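Crawl Space and Under-Floor Walk-Through, with Comments
Clonent Home Care, Plerkedthorpe branch
Property: Triltico Cottages, unit 4
Checked by: Olaia Arrieta, July

Dear owners, I've kept to our usual list but added my comments under each line, and I hope you'll forgive me for going on a bit in places. A box with a tick in it tells you very little when you're the one who has to live over the thing. OK means leave it alone, WATCH means look again at the next visit, and FIX means please don't let it go through another winter.

BEFORE GOING IN

1. Power to the crawl space lights and outlets checked – OK
The light by the hatch works and so does the one at the far end. The outlet near the sump trips properly when you press the test button. Please keep pressing it once a month, it takes no time at all.

2. Hatch, frame and latch – WATCH
The latch is fine. The weather strip on the hinge side has gone flat and you can feel a draft with the back of your hand. A new strip is cheap and you can put it on yourself in an afternoon, with time left over for coffee.

3. Mask, gloves, knee pads, second person at the hatch – OK
I know I repeat myself on this one! If you go down there on your own account, have somebody upstairs who knows you're in there, and wear a proper fitted mask and not a dust mask from the kitchen drawer.

GROUND AND VAPOR BARRIER

4. Standing water or damp soil – OK
Dry everywhere I could reach. There is an old tide line on the north wall, and your folder says that goes back to the gutter trouble before you bought the place.

5. Vapor barrier lapped and taped – FIX
The sheeting has pulled apart along the middle seam for roughly 20 feet, and bare soil is showing. It needs to be drawn back together, overlapped generously and taped with the tape made for the job. Duct tape will let go again by spring, as I think somebody found out once already.

6. Sump pump and discharge line – OK
I poured a bucket in and the float came up and did its work. The discharge runs well away from the wall. Do keep the leaves off the outlet.

WOOD AND INSULATION

7. Joists and sill plate, visual and probe – WATCH
Sound all the way along except for a soft patch on the sill under the back door, small enough to cover with your palm. The probe went in a little but met good wood behind. I suspect the door threshold above it, so please run a bead of caulk along the outside before we talk about carpentry.

8. Mold or staining on framing – WATCH
Light gray spotting on 2 joists by the old dryer vent, and none on the neighboring ones. I wiped a bit and it came away easily. Clean it with detergent and water, let it dry thoroughly with the fan going, and leave the bleach in the cupboard. If it returns, call us and we'll have it sampled.

9. Insulation batts in place – FIX
Several have dropped at the kitchen end and one is lying on the ground. Throw that one away, please, and don't try to dry it out and put it back. The others only want new wire supports.

VENTS AND AIR

10. Vent screens whole, no signs of animals – OK
Every screen is tight. I found one very old wasp nest and took it out with me.

11. Dryer duct vented outdoors – OK
The new duct goes straight out through the wall and the joints are snug. Whoever did this took care over it, and it was a pleasure to see.

12. Dehumidifier running and draining – WATCH
It runs, but the filter was gray with fluff and the hose sags in the middle. Rinse the filter, hang the hose so that it slopes all the way down, and make a note of the reading on the wall gauge whenever you happen to be by the hatch.
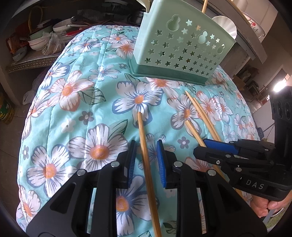

COSTS AND NEXT VISIT

13. Estimate for items marked FIX
The barrier and the batts together come to 935 dollars with Campos doing the work, materials included. They've quoted for the two jobs as one visit, so it's worth having them done together. The weather strip, the caulk and the cleaning I have left off, as you said you'd like to do those yourselves.

14. Access for the next check
Please leave the hatch clear and move the paint cans off the shelf beside it. Mornings suit me best, any time after eight, and the side gate can stay on the latch.

Olaia Arrieta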